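Jindilen Two-Arm Sorting Challenge

The Jindilen Two-Arm Sorting Challenge is a student robotics competition held each January in Prustport. Teams of college and vocational students program a pair of robot arms to sort small objects into baskets by color. The contest is run by the Andrade Technical Institute, which also uses the same task in its second-year automation class. It is usually called "the Jindilen" by people who have taken part.

History

The event began as a final project in a class taught by Zuleica Camargo, an instructor in the automation department. Students had been given one arm and a single bin, and several groups asked to try the work with two arms on the same table. Camargo wrote a short set of rules, and the class ran it as a contest among five groups. Other schools were let in the next year. The current rulebook, the fourth version, was adopted on Sep 4, 2021. It dropped the earlier limit on team size and added the basket-moving round.

Format

A match has two rounds. In the first, the baskets are fixed in known positions and the objects are scattered in the middle of the table. In the second, the judges shift and turn some of the baskets before the start, and the program has to find them. Each round lasts 11 minutes. Teams may not touch the table once the clock is running, except to press the stop button, which ends the round with the score as it stands.

An object counts when it is fully inside a basket of the right color and the gripper has let go. Handing an object from one arm to the other earns extra points. A collision between the arms costs points, and a second collision ends the round. The highest score on record is 579, set by a team from Grutden College.

Equipment

All teams use the same kind of workstation, supplied by the institute. It has a wooden table with an arm mounted on each side, and each arm carries a gripper. Baskets are set along the near and far edges, with a low shelf at the far edge for those that must be reached at a different height.

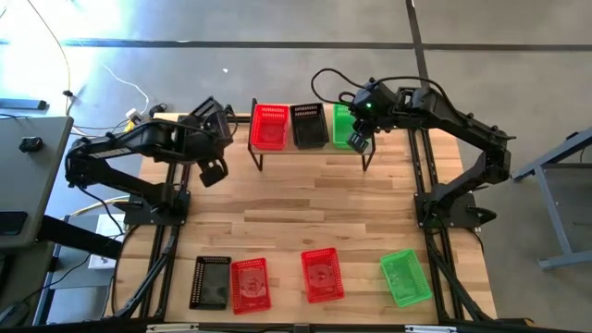 Teams bring their own laptops and software. The arms are controlled through an interface published by the institute, and any programming language that can talk to it is allowed. Each team gets 30 minutes of table time on the morning of the contest for calibration.

Participation

The most recent contest drew 19 teams. First-year students may enter only if at least one teammate has completed the safety course. Winners receive a plaque and extra lab hours. Code from the top three teams is posted on the class website, where later teams often use it as a starting point.

See also

Grutden College Robotics Club
Andrade Technical Institute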